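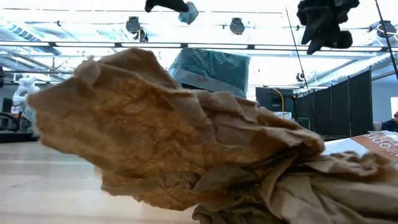 Jarosław Sowa disagrees with the last entry. In his view a bag that has been crushed once is already a different material, so putting used bags on the same curve as new ones makes no sense, and he would like the two sets split before anyone quotes a recovery figure from this notebook again. He also asked whether the moisture was controlled. It was not, see below.

23/03/2022

Used brown paper bags as void fill, continued. Perness bench, Bollton building.

Split done as Jarosław asked. Set A is bags from the flat pack, opened once and crushed by hand. Set B is bags that have been through the shop as carriers and have come back with creases already in them. Same nominal size for both sets. Handles removed where fitted, as the twisted cord changes the way the mouth folds and gets caught on film.

Question is the same as in February: whether spent bags can replace the bought-in crumple paper around film-wrapped boxes going out in the Nowicki crates. The boxes are light and rigid and the film slides. Fill has to stop the box walking along the crate floor and has to hold some height over the journey. It doesn't need to carry load.

Bag state. I am now using three words only, and would like the others to do the same:

Flat - creases from the factory fold only.
Worked - creased all over, panels still read as panels, flap or mouth will lie down if pressed.
Collapsed - ridges have bunched, pleats overlap and hold each other, no panel can be laid down without pulling it open.

One bag can be worked at one end and collapsed at the other. This is common. A broad flap will stay fairly open while the bottom goes to clumps, I think because the glued base is several layers thick and takes a fold in fewer places. Log the worse end.

Tears: ragged edges are fine for fill. They matter for dust only. Genowefa Malinowski ran a finger along the inside of the film after unpacking and got a faint brown fibre residue from the torn edges. No marks on the film itself that she could find. If the customer side objects we can trim, but trimming takes longer than crushing.

Crush method. Both hands, mouth toward the operator, one squeeze held for a slow count, quarter turn, second squeeze, release on the bench. Do not twist. Twisting gives a rope, and a rope has no height. Edmund Pawłowska's bags from the first batch were twisted and I have taken them out of the results.

Recovery test. Crushed bag under the flat board with a 100 g weight on it, left for 16 hours, board lifted, height read at the middle and at both ends after ten minutes.

Set A: springs back well at the middle, less at the base. Readings scatter badly. The high ones are all bags with one long fold running corner to corner, which stands up like a ridge tent and keeps the board off. That is a single crease doing the work and I wouldn't trust it in a crate, where it can lie down sideways.

Set B: lower to start with, much less scatter. The height after unloading is close to the height before. Whatever was going to settle had settled already on the way home with somebody's shopping in it.

So Jarosław is right that the two do not belong on one curve. For our purpose Set B looks like the better fill, which I did not expect. More bags per crate, though. Krishnamoorthy Acharya makes the point that we get them free and the crates go out half air anyway.

Moisture. Bags were kept on the open shelf by the roller door until this morning. Paper felt limp compared with the stock in the office. They are now in the lidded tub with the hygrometer. Readings before today should be treated as taken at unknown humidity. I have pencilled this against each one in the bound book, pages not renumbered.

Crate trial, one only. Wrapped box placed on a bed of Set B, more packed at the sides, one collapsed bag on top, lid on. Tipped to each side by hand and back. Box had shifted toward the hinge end by a couple of finger widths. The bag at that end had slid up over the shoulder of the box and left a gap at floor level. The film is slippery and the paper rides up it. Packing the ends first and the sides second should help, as the end bags are then pinned by the side ones. Not tried yet.

Film notes. Two layers, pulled tight over the top. Where it is slack it forms loose wrinkles and the paper edges work into them. Sevim Güler wants the tail of the film tucked underneath and not on the long side, so that no paper gets under it. Agreed, will write into the packing card.

Noise: crushing a full tub of bags is loud enough that the people at the other bench have asked for it to be done before lunch. Fine.

Reference numbers. Vurnum crumple paper, last carton opened, stock line 2,401. Keep the remaining half carton sealed until the side-by-side is done, please do not use it for posting things.

To do:

- Repeat Set B with bags from the tub, same weight and same time
- Crate trial with ends packed first
- Separate the waxed bakery bags, they are in with the plain ones and they behave differently
- Ask Genowefa for the residue wipes, labelled
- Second board, the present one has a slight bow and reads high on the left
- Edmund to redo his batch without the twist

Weight and board are in the grey drawer. The ruler with the cut-down zero end is the one to use for heights, the other one starts two millimetres in.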